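The paperwork behind a tidy pile

Home recording for robot training has grown faster than the rules for it. A draft code from Barkbridge tries to catch up.

02/11/2020

The first page of the Barkbridge code has nothing to say about robots. It deals with doors. If a recording is going to be made in someone's home, every adult who lives there has to have agreed to it in writing, and they have to be told which rooms will be used and when the work will stop.

Mirela Miranda wrote that page and most of the 12 that follow it. She came to the job from housing inspection, where she spent years going into other people's kitchens with a clipboard, and she thinks the two lines of work have plenty in common.

"You're a guest," she says. "You may be a paid guest, or you may be paying them, but it's their sofa."

The work her code covers is simple enough to watch. A person holds a gripper in each hand and moves ordinary things about: picks up, puts down, sorts, packs. A camera on each gripper records what the fingers are doing. The recordings go to teams trying to teach machines the same jobs. Barkbridge collected 3,026 of them in its last round, from 123 homes, and until January it had no written rules beyond a consent form borrowed from a market research firm.

Three things pushed it into writing some. A client, Zatero, asked how bystanders were handled and got three different answers from three people. A tenant in a shared flat found out about a session from the neighbour. And Ismail Mahrous, who checks recordings before they are passed on, sent back 410 in one go.

Most of those had nothing wrong with the handling. They had letters on a worktop with the address showing, or family photographs, or a screen left on. Mahrous works from a list taped beside his monitor and begins at the outside of the picture, because the people recording are always looking at the middle.
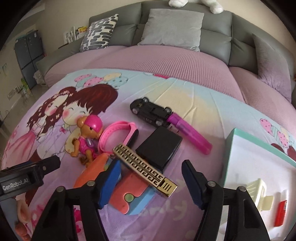 Two grippers over a cloth-covered surface, with a toy car, a power adapter and a wristband among the things in the pile.

Wide lenses make his job longer. They bend the walls and take in far more of a room than the person holding the gripper has in mind, so the code now asks for the whole room to be checked before a session, including the parts behind the work surface. Papers go in a drawer. Anything with a name on it is turned round or taken out. Toys, cushions and fridges can stay where they are, and Mahrous would be sorry to lose them. A room cleared down to bare walls is little use to anybody trying to teach a machine about rooms.

The section on objects took the longest to agree. An early draft had a fixed kit, the same items in the same box, sent to every home. It was easy to check and dull to learn from. The present version lets people use what they own, with limits. No blades, no glass, no medicines. Chargers and adapters are allowed if they are unplugged. Very small parts are allowed on a surface with a cloth or a raised edge, and only when there are no children under five at home.

Hands are covered as well. They may appear. Faces may not, and a recording that catches one, even in a mirror, is deleted whole – there is no blurring option. Erik Boström's firm, Boström, which buys from several collectors, argued for blurring on grounds of cost. Miranda turned it down.

"Once you've got a blurring step you've got a folder of unblurred faces somewhere," she says.

There are gaps. The code says people can withdraw a recording, but gives them only 30 days, and it does not say what happens to a model that has already learned from it. Pay is left to each collector. Esow, a smaller outfit that has signed up to the draft, wants a limit on session length too, after complaints of sore wrists. The draft suggests a break every half hour and leaves it at that.

Mahrous has asked for one more line, telling people to record a few seconds of the untouched pile before they start, so that he can see what was there. It is in the next version, under section four.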